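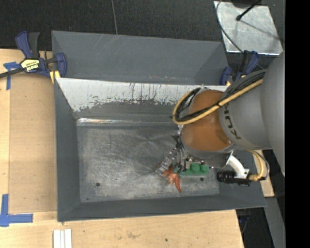

Bin picking demos, how many before it stops being dumb?
Posted by sallevley_cell, Tuesday, June 17, 2025

Doing grasp demos on the KUKA, sloped wall metal bin, one object at a time. 200 good ones so far. Policy is fine mid floor, falls apart when the part is near a wall. More demos or differnt demos?

tapeline: different. bet most of your starts are in the same spot. ours were

sallevley_cell: yeah probly. I reset by hand and get lazy

Kovalchuk_fan: disagree, 200 is nothing. Get to 30 per start pose first, then worry about spread. We did it the Zisstead way, same pose over and over, worked ok

tapeline: worked ok on that pose lol

Kovalchuk_fan: it worked on 5 poses thanks

mudgrip: are you keeping the fails? we tossed ours until September and regretted it. Bad approach then a recovery is worth more than another clean pick imo

sallevley_cell: deleting them. ugh. Fimard logger asks keep y/n after every episode and I just hit n

mudgrip: hit y, tag it, sort later

Kovalchuk_fan: careful, untagged fails will wreck it. seen that too

tapeline: also does the bin move at all? even a little

sallevley_cell: no, 2 bar clamps on it, blue tape marks on the table. Didnt want another variable

tapeline: fine for now. shift it a bit between batches once walls work

Kovalchuk_fan: or dont, if the real bin never moves

sallevley_cell: real one gets bumped constantly. ok, wall starts tonight, keeping fails. will post numbers

Last updated by sallevley_cell: added wall starts to the plan, still no numbers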